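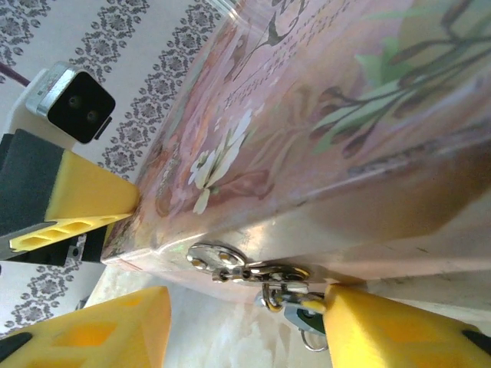
Zwischenstand aus dem Studienprojekt Greiftechnik, Teilaufgabe »Behälter mit Beschlag«. Längerer Thread, vor allem für die Gruppe, die im nächsten Semester übernimmt. 1/14

Aufgabe: Eine verschlossene Schatulle von einer Auflage aufnehmen, halten, schwenken, an anderer Stelle absetzen. Das Öffnen gehört nicht dazu. Die Schließe mit dem kleinen Vorhängeschloss bleibt dran und soll nirgends eingeklemmt werden. 2/14

Warum kein glatter Quader: Hatten wir im Januar. Mit dem Quader liefen alle Parametersätze durch, auch die offensichtlich schlechten. Als Vergleich unbrauchbar. 3/14

Die rosa Schatulle hat drei unangenehme Eigenschaften. Lackglanz, also Reflexe im Handgelenkbild. Blumendruck, also viele Kanten, die keine Kanten sind. Und an einer Seite Metallteile, die frei hängen und bei jeder Bewegung woanders sind. 4/14

Finger: Gitterstruktur in Gelb, vorn Schaumstoff als Kontaktfläche. Das Gitter gibt nach, der Schaum verteilt den Druck. Nachteil: Die Kontaktposition ist nicht mehr exakt aus dem Fingerwinkel ableitbar. Wir rechnen mit einem Offset aus der Kalibrierfahrt, der für diese Schatulle reicht und für andere Gegenstände neu bestimmt werden muss. 5/14

Kalibrierfahrt immer nach Schaumwechsel. Steht im Protokoll, wurde trotzdem zweimal ausgelassen. Die zugehörigen Läufe sind in der Tabelle grau hinterlegt und zählen nicht. 6/14

Segmentierung: Die erste Version hat die weiße Blüte auf dem Rosa als eigenes Objekt geführt. Grund war die Schwelle auf der Helligkeit. Jetzt läuft vorher eine Glättung, danach wird nur noch die äußere Kontur gesucht. Die Schriftzeilen auf dem Druck stören seitdem ebenfalls nicht mehr. 7/14

Glanzstreifen bleiben ein Problem. Bei steil gekippter Schatulle wandert der Reflex über die Fläche, und die Kontur reißt an dieser Stelle auf. Polfilter wurde vorgeschlagen, nicht getestet. Derzeit verwerfen wir Einzelbilder mit offener Kontur und nehmen das nächste gültige. Latenz dadurch bis zu 10 Bilder. 8/14

Sperrzone: Přemysl Tóth hat um das Schloss einen Bereich definiert, in den keine Fingerspitze fahren darf. Radius als Parameter, aktuell knapp gewählt, sonst findet der Planer an der Längskante keinen Griff mehr. Die Fingerspitze liegt dann direkt neben dem Schloss. Zulässig, aber ohne Reserve. 9/14

Offener Punkt dazu: Die Zone ist starr, das Schloss pendelt. Štefánia Šimek hat eine Version mit Nachführung angefangen (Branch »halas«, nach dem Arbeitstitel Halás). Kompiliert, ist aber nicht mit dem aktuellen Planer zusammengeführt. Wer übernimmt, sollte dort beginnen und nicht bei null. 10/14

Versuchsplan für die Abgabe: 6 Startlagen, je 5 Wiederholungen, 2 Schließkräfte. Startlagen mit Klebeband auf der Auflage markieren, nicht mit Stift. Als Fehlversuch gilt: Schatulle rutscht im Griff sichtbar nach, Finger berührt die Schließe, Ablage außerhalb der Markierung. Abbruch durch Not-Halt wird getrennt gezählt. 11/14

Schließkraft: Die höhere Stufe ist bei gekippter Haltung nicht automatisch besser. Der Schaum wird dann so weit gestaucht, dass das Gitter seitlich ausweicht, und der Griff dreht um die Längsachse. In den Logs als langsame Drift im Handgelenkmoment erkennbar. Bitte nicht mit Sensordrift verwechseln, die verläuft in allen Läufen gleich. 12/14

Zur Dokumentation: Rohdaten liegen im Projektordner »Vilex«, ein Unterordner pro Startlage. Dateinamen bitte nicht ändern, das Auswerteskript liest die Kraftstufe aus dem Namen. Ja, das ist unschön. Eine Metadatei wäre besser, dafür hat die Zeit nicht gereicht. Abgabe des Berichts ist der 29. Mai 2019, danach wird der Ordner auf Lesezugriff gesetzt. 13/14

Noch zu erledigen: Branch zusammenführen, Sperrzonenradius gegen Griffanzahl auftragen, Schaum an einem Finger tauschen und neu kalibrieren. Fragen zum Planer an Přemysl, zur Nachführung an Štefánia, zum Auswerteskript an mich. 14/14

Nachtrag, weil gefragt wurde: Die Fingergeometrie ist nicht von uns, wir haben nur die Aufnahme für den Schaum angepasst. Die geänderten Maße stehen im Anhang des Berichts, Konstruktionsdaten auf Anfrage.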